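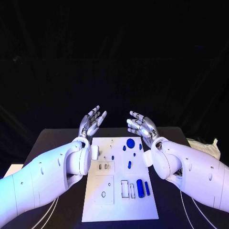 Dating a county map of Estbridge - help please

mapdrawer43
Posted January 6, 2018
Hello all, I've been left a folding county map by an aunt and I'm trying to work out when it was printed. The title says 1735 but the paper feels far too crisp to me. It has hand colouring along the parish borders and a little scale bar in the bottom corner. The engraver is given as Cutard. Any ideas?

Huenchumán
Lovely thing to inherit! Cutard's plates were reused for donkey's years, so the date in the title only tells you when the plate was first cut. Hold it up to a window and look for chain lines. If there aren't any it's probably a later printing on wove paper.

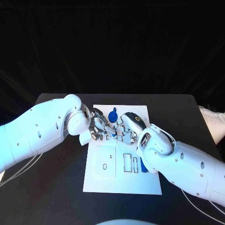 Flat on the table, white on black

old_folio
Sorry, I don't agree with that. I've had three Cutards through my hands and one was on wove paper with the early imprint. Paper alone won't settle it - look at the roads. The turnpike to Mavadik was added later, and if it's there you've got a second state.

mapdrawer43
The turnpike is there! And I can't see any chain lines, though my eyes aren't what they were. So is that a second state?

Huenchumán
Well, that's both of us pointing the same way, even if old_folio won't have it :)

old_folio
I'll have it this once. I still say roads first, paper second. 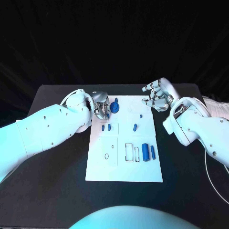

Is it worth getting the folds pressed out before I sell it?
Leave them alone. It was issued folding, and buyers expect the creases. A bad pressing can lift the colour as well.

FWanigasekara
Farzana Wanigasekara here, I mostly collect sea charts but I do have this one. Mine's the second state too and I paid almost 127 pounds for it at a fair last April, with a tear near the title. Don't believe anyone asking 1000!

mapdrawer43
Thanks everyone, I think I'll keep it and get it framed.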